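4.2 Clearance rules at the wrist

Our first draft of the rules had 31 items, and I'll be frank, I couldn't remember half of them at the bench. So we cut the list down and kept what people kept asking about. At Rotia we now check the fingers before every block of 40 grasps, and we look from the wrist camera as well as from the side. The Stusoso checklist we started from only asked for the side view, which I never quite trusted (Figure 3).
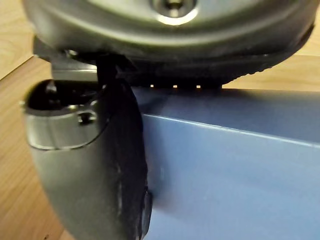
Figure 3. Wrist camera view of the hand over a blue box-like object, with the black inner pad of one finger on show.

The rule we argued over most was minimum clearance. Queiroz wanted 5 mm between shell and object for everything; Vurnell wanted it set per object – fair enough, but a pain to keep up. We went with the fixed figure in February and have stuck to it. Scuffs on a pad get written down, even small ones, and any pad past 60 hours of use is swapped before the next block starts.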